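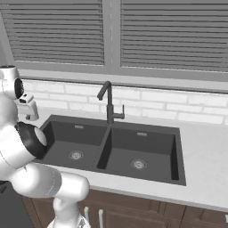 I've had dishwashing on the brain this month, mostly because I've gone back to doing it by hand and I can't stop telling people about it. The machine gave up in October, the repair quote made me laugh out loud, and so I've been standing at the sink every night with my sleeves pushed up, rediscovering muscles. If you've got a double basin like the dark gray one up top, you're already ahead of me, and I'm a little jealous! Wash on one side, rinse on the other, and you never end up chasing a fork through gray water. I have a single bowl (deep, white, chipped at the drain) and had to work out a system.

My system is a plastic tub. You set it inside the sink, fill it two thirds of the way with the hottest water you can stand, and rinse in the gap beside it. My grandmother did it exactly this way in her kitchen in Rillthorpe and I spent my whole childhood thinking it was a weird old-lady thing. Well, I am now the weird old lady, and the tub is blue.

Order matters more than I remembered. Glasses go first while the water is clean, then silverware, then plates, then anything with cheese on it. Pans last, always. I tried doing a roasting pan in the middle of the lineup one Tuesday when I was in a hurry and had to dump the whole tub and start over, and by then the kettle was on for tea and the hot tap had gone lukewarm.

A few of you wrote in after the last newsletter asking about soap. I use the plain green stuff from the big store in Prusbridge and I use less of it than I used to. One squirt for a full tub. If the bubbles die halfway through, the water is done anyway, so change it and give it another squirt. I did splurge on a wooden brush with a replaceable head, and I love it more than a person should love a brush. Hang it up bristles down or the head goes black at the base. I've already killed one.

Drying is where my household falls apart. I am a firm believer in the rack. Other members of this family believe in towels, and will stand there with a soggy one pushing water from one side of a plate to the other. We've settled on rack for everything except the good glasses, which get a linen towel straight away so they don't spot. The linen ones are worth hunting for at yard sales. I found a stack of nine at the church sale, washed so many times they feel like handkerchiefs, and I've been doling them out ever since.

The part I didn't expect is that I like it. It's twenty minutes with the radio on, right after supper, when I'd otherwise be poking at my phone. The kids drift in to dry and end up telling me things they'd never say across a table. I heard the entire saga of the school play that way, including who was supposed to be the tree and isn't anymore. Will I get the machine fixed before the holidays, with fourteen people coming? Oh, absolutely, I'm not a saint. But I think the weeknight dishes might stay mine.

Next time I want to get into cast iron, so send me your rules, your arguments and your family feuds about soap. I'd also love to hear from anybody who has gotten burnt sugar off an enamel pot without wrecking the finish. Mine has been soaking since Sunday and I'm running low on ideas.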